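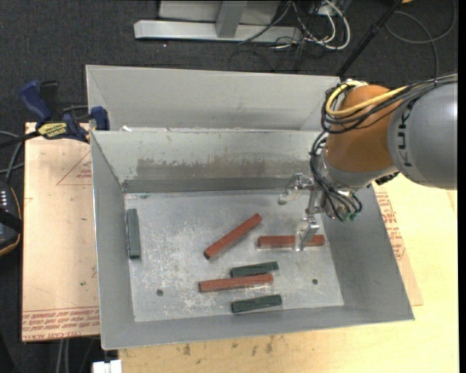 Clekanwood Library will run its block-building sessions for another term after the shire agreed to put $1275 towards new sets and shelving.

The money was approved on 25th February. It will pay for 300 extra blocks in red and green, the two colours the library already uses, and for low shelves along the wall of the activity room.

The sessions began last year with a mixed lot of blocks passed on by Drullberg Primary when the school cleared out a storeroom. Children work in pairs from a card showing a finished shape, and older ones draw their own cards for the next group to try.

Selma Papadopoulos, the children's librarian, said 41 children came to the last session before the summer break and some had to wait for a turn.

"We had two families sitting on the floor in the picture book corner because the tables were full," she said. "The kids didn't mind, but it's hard to build anything tall on carpet."

Bookings will now be capped at 20 children a session, with a second session added straight after the first. Parents of children under five are asked to stay in the room.

The new blocks are being cut by Silto, a joinery in Berisha that also made the library's returns counter. They will come in the same lengths as the old ones so the two lots can be used together. The first boxes are expected before the end of the month and the rest when the shelves go in.

Ms Papadopoulos said the library would also like to hear from anyone who still has red or green blocks at home that were borrowed over the holidays. They can be left at the front desk or put through the after-hours chute in a bag. There is no fine.

The sessions are free. Bookings can be made at the desk or by phone, and names will be taken for both sessions from the day the shelves are finished. The activity room will be closed to other groups while the work is done, and story time will move to the reading area near the front doors.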